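Cable dressing and clamping for an arm in the living room

Posted Mon 28 November, tips page, Arnham shared workshop

We finally have the arm running at home! After months on the bench at the workshop it moved into the living room, where it is learning to tidy the top of a long white cabinet, and I have a pile of tips to pass on before I forget them all. Most of these apply to any build where something heavy moves near furniture.

Clamp first, measure second. Get the mounting frame where you think you want it, clamp it hard, and run the arm slowly through its longest reach before you commit to anything. We shifted ours three times in one evening. A scrap of light wood between clamp and rail is great for spreading the pressure, and it's a handy spot to rest a cable too.

Check your clamps every session. Vibration works them loose a little at a time and you won't notice until the gripper starts landing short. I give each handle a quarter turn before power-up and write it on the log sheet.

Leave slack where the joints bend. I started out with the cables pulled nice and tight along the arm (it looked so neat!) and the first big wrist turn yanked a connector clean out. Tie them at intervals, then leave a generous loop between the ties. Put the arm in its most awkward pose before you snug up the last one. Colored ties are worth having — you can spot from across the room when one has slid.

A loop that hangs low is fine as long as it hangs in the same place every time. Ours drops past the front of the cabinet, so drawers stay shut while the arm is working. If you want the arm to open drawers, sort out the cable route before you do anything else.

Start with soft, light, cheap things. Cardboard boxes are wonderful practice. They squash a bit, they don't roll, and the open top gives you a clear target. Save the sunglasses for week 2.

Watch out for anything clear. A transparent lid on a white surface is hard enough for me to see, never mind a depth camera. Aicha Fahmy, who wrote most of our vision code, suggested laying a sheet of dull colored paper underneath, and our good grabs on the lid went from 40 out of 91 tries to 43. Okay, so that one needs more work. Matte tape around the rim is next on my list.

Big black screens bounce light around. Tilt the lamp, or hang a dish towel over the screen while you calibrate, and take it down afterward.

Keep the plant, but learn where its leaves are. I set a no-go zone a hand's width wider than the pot and it's been plenty. Water it with the power off.

Shuffle the clutter between runs. Swap the boxes, move the small stuff, turn the book a little. If everything sits in the same spot each time, the program only learns that one tabletop. Ezzat, our sorting script, got so much better once we did this!
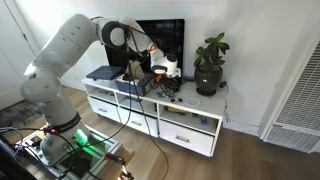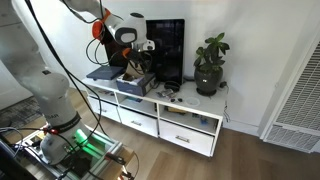
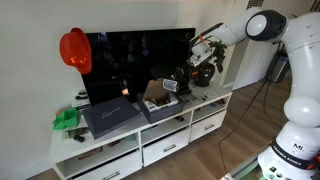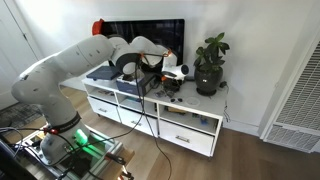

The arm at the white cabinet, with different odds and ends set out on top.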